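Home | Projects | Teams | Gallery | Contact

Stestham Robotics Club – Project Report
Reet Zariņš and Rasmus Baranauskienė
3/8/18

What we wanted to do

Our team picked shoes! Most groups went for blocks or cups, but we wanted something floppy and awkward, with a shape that changes when you squeeze it. The plan was to record a person doing the task with a hand-held gripper, then use those recordings to teach the club's arm, which we call Pilness.

Building the gripper

We started from last year's design and changed the linkage so both fingers stay parallel as they close. Reet redrew the arms twice in February. The first set was too thin and bent when you squeezed hard – the second set is much stiffer and feels great in the hand. We put brass grommets in at the pivots, and the whole thing moves so much more smoothly now.

Recording

We made 47 recordings and kept 27 of them. The rest had a bad start or we lost track of the gripper position. After trimming we had 2,516 frames to train on, way more than we expected to get from two people.

Boots were the hardest and the most fun. Suede doesn't slide much between the fingers, but the pads take a beating and ours are pretty ragged along the inside edges. Fast moves also smear the picture, so we are practicing going slower. 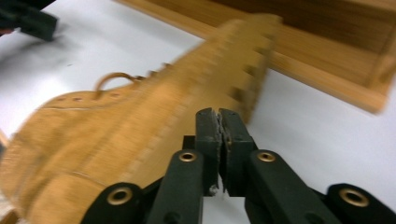

What's next

New finger pads first, in a tougher material. Then Rasmus wants to try laces, and Reet wants to compare slow and fast recordings on the same boot.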